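Bench notebook - N. Karamanlidis
4/19/22
Desk 2, tidy and cable check before the Tallis work moves in

Purpose: get the desk into a state where two people can use it, and write down where things are so the next person does not have to trace cables by hand.

1. Back row

Product boxes stay along the wall, upright, printed faces out where possible. Order from the left is green, green, brown cardboard, then the white ones. I considered moving them to the Zervas cabinet, but the shelf there is full until the end of April. They do not interfere with the monitor base. Anything heavier than 500 g goes on the floor shelf and not in this row.

Center monitor is the Huawei, on its own stand. Docs page open with the terminal on top of it. Left the log running and did not touch the window layout.
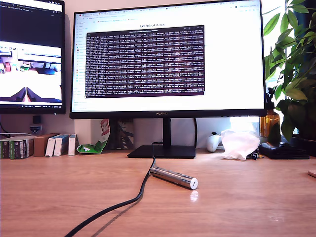 2. Loose connectors

Slim silver connector on the tabletop by the thin black cable. It looks like an audio jack type. No label on it. Did not try it in anything. Proposed handling:
- check the tip against the sizing card in the Vevlow drawer
- if it matches, bag it and mark it with bin number 153
- if not, it goes in the unsorted tray with today's entry referenced

The wood grain on this table hides small metal parts well under warm light. Suggest a gray mat, Zatix or similar, for anything shorter than 100 mm. Requested one last month, no reply yet.
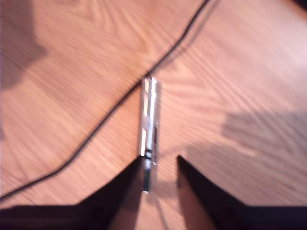
3. Cable routing

The black cable from the back of the monitor stand comes over the front edge of the base and crosses the desk in a long S toward the left. Too much slack for where it goes. Options are a clip under the desk edge or a shorter cable. I prefer the clip - the shorter cable leaves nothing spare if the monitor is turned. Second thin cable behind the neck can stay where it hangs.

White cable along the wall: leave alone. It is clear of the work area and the wall socket is easy to reach.

Snack bag next to the boxes, against the wall. Food packaging goes in the bin by the door, same rule as at the other desks.

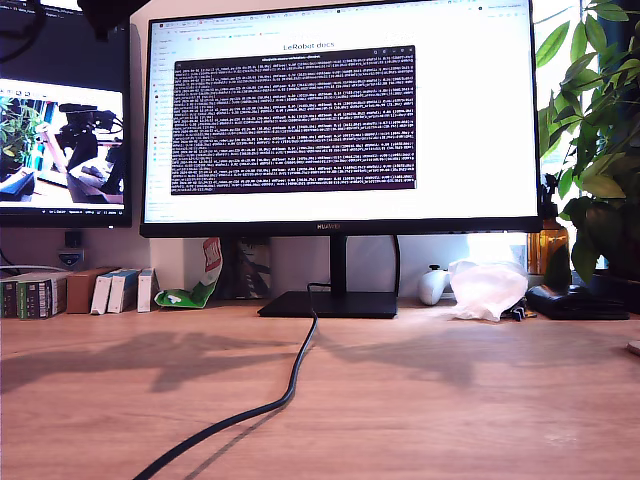

Desk 2, back row and black cable, routing not yet changed.

Open items: clip for the black cable, connector ID, mat request (second try). Nearly out of cable labels, reorder with the clips. - NK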